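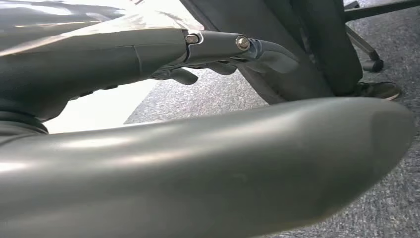

The Medve Jono, six weeks in

Sun 24 July
By Mathias Eder

The Jono is a black office chair. I'd like to open with something stronger, but that is the chair, and after six weeks of sitting in one I've come to think its whole personality lies in being available in black. Medve will tell you it's a task chair for shared workspaces. We share a workspace and we have tasks, so in June we bought a set of six and paid $1,897 with delivery, a price that made our office manager go quiet for a moment and then ask if they came with a table.

They do not come with a table. We kept the ones we had, the pale wood-grain things pushed together edge to edge, and most of what I have to say about the Jono is really about how it gets along with them.

Assembly first. You get the base, the gas lift, the seat, the back, two arms and a bag of bolts in four lengths, labeled on a sheet that was packed under the seat of whichever chair you open last. My first one took 29 minutes. The later ones went faster, apart from the one where I put the arms on backwards and spent a while admiring how futuristic it looked. The hex key in the box is the kind that rounds itself off in sympathy with the bolt. Use your own.

Now the sitting. The seat is firm in the first week and then gives a little under the thighs and stays there. I'm five foot eleven and had the height sorted in a minute. Our shortest colleague got there too, with the lift all the way down and a book under her feet, and says she prefers it to the old chair, which had a slope. The backrest supports you nicely if you sit the way the manual shows. If you sit the way people sit, leaning forward with your elbows somewhere near the keyboard, the backrest is a decorative item, and you may as well have bought a stool and spent the difference on lunch.

The arms are my main complaint. They're curved, they look good, and they don't adjust. Set the seat where I want it and the armrests meet the front edge of our table at exactly the wrong height, so you can be close to your laptop or you can have arms, but you can't have both. I've settled on parking a little way back and reaching. If you share a table with someone opposite, as we do for sorting small parts into trays, the reaching gets old by mid-afternoon. Raise the seat and your arms clear the tabletop, and then your knees start a conversation with whatever is underneath. Check the depth and the leg panels of your table before you order. I didn't, and I own a tape measure.

Casters: fine on our gray carpet, where the old ones used to dig in and sulk. They roll straight, they turn when asked, and they collect thread at a rate that would impress a tailor. I tried one on the tile in the hallway and it got away from me - buy the soft set if you have hard floors.

The tilt has a lever on the right and a tension knob under the seat. The knob turns for a long time without consequences and then matters a great deal. Lock the tilt upright and forget it.

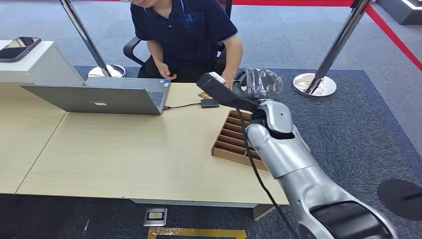
Can you take the armrests off and use it without them?

Each arm is held on with bolts under the seat, and both come away with a hex key. The chair sits perfectly well without them, and it will then slide all the way under an ordinary table. Keep the bolts in a labeled bag, as they aren't the same length as the ones for the back.

I did this to my own chair in week five and it's a better chair for it. Two people have since asked me to do theirs. One has asked me to put hers back, on the grounds that she likes having somewhere to hang her headphones.

As for noise, the gas lift lets out a small sigh when you sit down, which I took personally at first. One of the set has developed a creak on the left when you lean. I tightened everything I could find, the creak moved to the right, and we've left it there. Medve's support answered my email in two days and offered a new seat plate, due in August.

Would I buy it again? For a desk with some depth and a person who sits up straight, sure. For long sessions across a table with another human and a laptop in between, I'd look for something with arms that go up and down, or no arms at all, and save myself an afternoon on the carpet with a hex key. It's a decent chair that has never met a table.

Three and a half out of five. The half is for the casters.

Recent reviews
Okura clip-on desk lamp: bright, then brighter
Kodance footrest, long-term notes
Cardboard drawer dividers compared
Soft casters for hard floors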